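**Ticket 108: Dish stacking task, episodes rejected at upload**
Project: Milatus
Station: Kong, two-arm table
Status: Open

Operators at this station are collecting demonstrations in which dishes are placed in the pink basin. On Sunday, 9 episodes were rejected by the Stuster intake check with the message "end state not found." Both arms responded normally throughout.

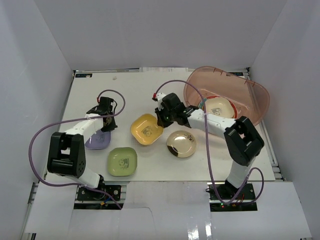
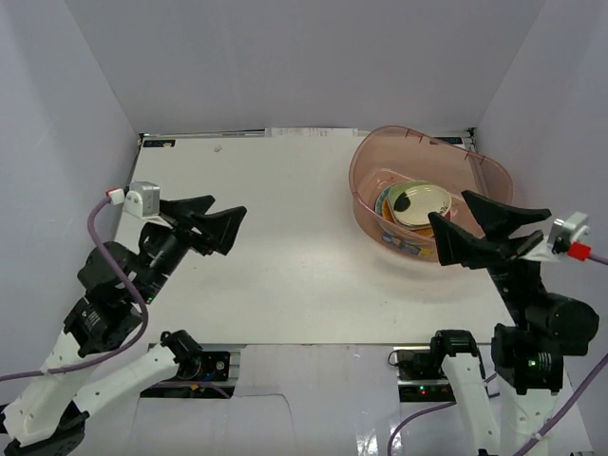
Reply from Cutex data support: The rejected episodes have been reviewed. The intake check requires both grippers to be open and still for 3 seconds at the close of each recording. In these files the operator ended the recording sooner — the dish placement itself is not in question. Please do not trim or pad the files by hand.

Requested actions:

1. Set the closing hold to 3 seconds in the station settings.
2. Record 2 test episodes and upload them under this ticket.
3. Keep the rejected episodes in the holding folder until they have been relabeled.

Station update: Closing hold changed. Test episodes uploaded at 4:10 p.m.; awaiting the result of the intake check.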